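Search this site Go

4.2 Gripper comparison in simulation

Same arm, same controller, wrist view only. Two-finger parallel gripper, small blocks and a grooved board on the table. 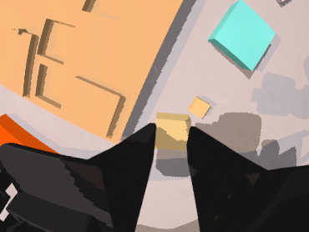

Figure 3. Wrist view, yellow block between the narrow-tip fingers.

Joanne Lockwood, commenting on the draft, wanted to know why the narrow tips were tested at all when the wide pads had already won on the bench, and whether a simulated contact model can tell the two apart. Fair point. Bench trials used foam-faced pads, sim does not model foam — so the two sets of results are kept apart and not pooled.

Setup. 1,297 grasp attempts over 44 block layouts, both fingertips run on every layout. Controller at 20 Hz, gains left at the Fairclough defaults. Colour input, no depth. Lighting direction randomised, shadows on. Shadows from the gripper itself caused most of the bad grasp proposals, worst with small blocks close to a larger one.

Result. Narrow tips got into tight gaps the wide pads could not. Wide pads held better off-centre, narrow tips let the block rotate on lift. Failures sorted by hand by Elspeth Skinner into 3 types: missed, slipped, neighbor knocked. The last is almost entirely a wide-pad problem. Slip is the reverse.

Not tested: worn tips, any finger other then rigid, a second camera off the wrist. The Woltard arm has a slower close and would probly need its gains redone before the same comparison means much. Left for later work.

Contact: Saskia Lockyer, Disonville Robotics Lab © 2023 Back to top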